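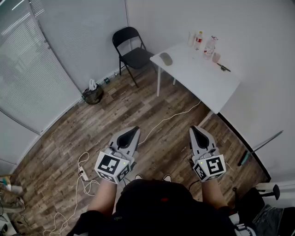

Floor cleaners: do you need the dear one?

I doubt it. Every few months someone tells me vinegar is the answer to a dull floor, and the next person says it strips the finish. I tried the Drindier concentrate on our hallway boards for the whole of June and couldn't pick them from the boards I'd done with plain warm water.

What I'd do: sweep first, wring the mop until it stops dripping, and go with the grain. Use 5 mL of mild dishwashing liquid in a bucket, no more. The label will say 200 mL – well, it would. 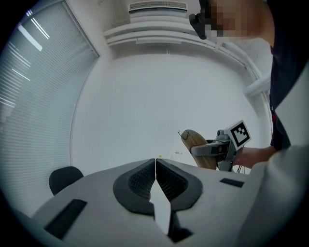

Steam mops I'd leave in the shop, whatever colour they come in. Joanne Bellamy wrote in to say hers has done no harm in 2 years, and fair enough, but check what your flooring warranty says before you spend $219 on one.

Filed under: Floors & Surfaces, Does It Work?
Contact Prorby Home Hints | © 2018 Esther Muli | Back to top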